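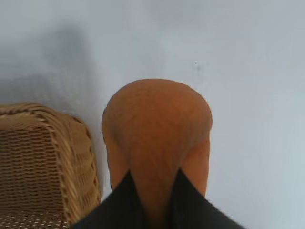

Fig. 6. Item held at the narrow part, tips on either side of the neck. Basket on the left.

Section 4. Daily set-up, packing table (Clallex arm, wrist view on)

Read this before your first shift on the table. If you trained on the old hand line, read it twice, the order is different now.

Who does what. The arm picks and places. You set out, check, swap baskets and decide what is good enough to go. Wenjie Ren keeps the programs, Consuelo Collado runs the shift list. Questions on grip go to Wenjie, questions on breaks and rotation go to Consuelo.

4.1 Before power

1. Sign in on the Prendow tablet. Your own name, not the last person's.
2. Wipe the table. Dry cloth only.
3. Check both finger tips for wear. Left and right should look even.
4. Look at the wrist lens. Smudge = clean it now, lens cloth is on the hook.
5. Clear your own stuff. Cups, gloves, pens, phone.

CAUTION: Stop button must be within reach of your standing spot. If somebody moved the floor mat, move it back first.

4.2 Start and home

1. Key to ON. Wait for the steady light.
2. Press HOME. Stand behind the yellow line until the arm quits moving.
3. Pick the product card on the tablet. Squash and gourds are on card 65. Do not use the apple card for them, grip is set for round fruit and closes too high.
4. Run OPEN. Fingers go to full spread.

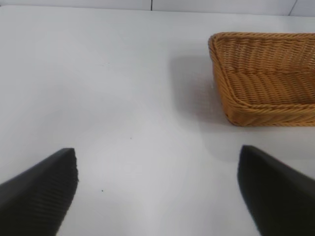
5. With fingers open, compare the basket position with the corner marks on your table card. Rim free of the finger path on the way down. If the rim is in the path, move the basket, don't edit the path.
6. Run one pick at slow speed. Watch the tips come in on the neck.
7. Good pick: press ACCEPT. Bad pick: press STOP, reset the item, try again. Three bad ones in a row, call Wenjie.

NOTE: Wicker baskets flex. The force limit on card 65 is for the item, it does not protect the basket. Dont let the arm push on the rim to "nudge" it over.

NOTE: Small specks on the table can show up on the wrist view. The program ignores them but wipe anyway at each basket change.

4.3 During the shift

Swap person every 100 picks. The tablet beeps. Whoever is on the table goes to checking, whoever is checking goes to the table. This was Clémence Ferrand's ask from the January trial — standing and watching an arm for hours is tiring in a way the hand line wasn't, eyes mostly. So the beep is not optional.

Checking is still by hand. Turn each piece over, feel for soft spots, look at the stem end. The arm can't tell a bruise from a freckle. You can reject anything without giving a reason.

Pick counts on the tablet belong to the machine. They are not used for your review. Birger Haugen signed off on that and it's on the board by the time clock. If a lead asks you to speed up because of the count, point at the board.

CAUTION: Never hand an item to the fingers. Set it down on the table, step back, then RESUME.

4.4 Service counts

Every 300 picks: wipe finger faces.
Every 4,000 picks: change finger pads, both sides together. Pads come in the Žukauskas drawer, bottom left. Write the change in the log, initials too.

If pads are out, do not run with one new and one old. Go to hand packing and tell Anqi Fan so she can order. Hand packing pays the same rate, so no need to wait around for the machine to come back.

4.5 End of shift

1. Finish the item in the grip. Do not power off with something held.
2. OPEN, then HOME.
3. Key to OFF. Key goes back to the Brodov box, not in your pocket.
4. Leave a note for the next crew if anyting felt off. Odd noise, slow close, drifting basket. Short is fine.

Next: Section 5, Clearing a dropped item.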